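4.3 Failures the success metric does not see

The Drasetti benchmark scores an episode as successful if the object's centre has risen above a fixed height at any time step. We doubted this rule from the start. Of the 1040 simulated episodes run with the Castillo policy, 329 were marked as successes, and we replayed every one of them. The replays did little for our confidence. A piece pinched by its rim can pivot on the table, lift its centre past the threshold and collect full marks without ever being carried.

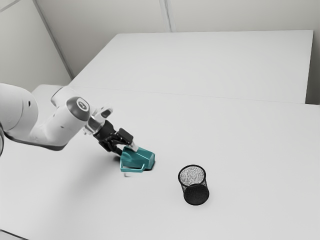 We labelled an episode a false success if the object never lost contact with the table, and 40 met that definition. It is a generous one. An object raised for a single time step and then dropped still counts in the policy's favour — a strange standard for anyone planning to put a full cup in the gripper. The original report attributes such cases to contact solver noise, but offers no test of that claim. Our reruns with a finer solver step did not make them go away.
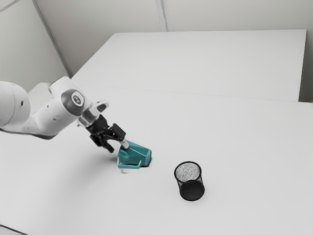

Figure 3a. Fingertip pressing on the upper surface of the teal object. The mesh cup stands clear of the arm.

Pressing contacts are a separate concern. The Okunby safety monitor watches joint torque only, and it raised no fault in any episode of this type, whatever the fingertip was pushing against. We would not rely on it near people or breakable wares.

Nor are we persuaded that a wrist view would catch these errors unaided. With the fingers on either side of an object, the view can look much like a sound approach, and the tabletop contact may be hidden.

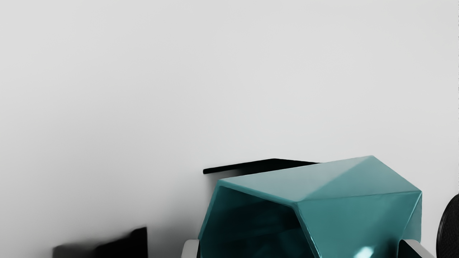 Figure 3b. Close view with the gripper fingers flanking the teal object, its open cavity facing left.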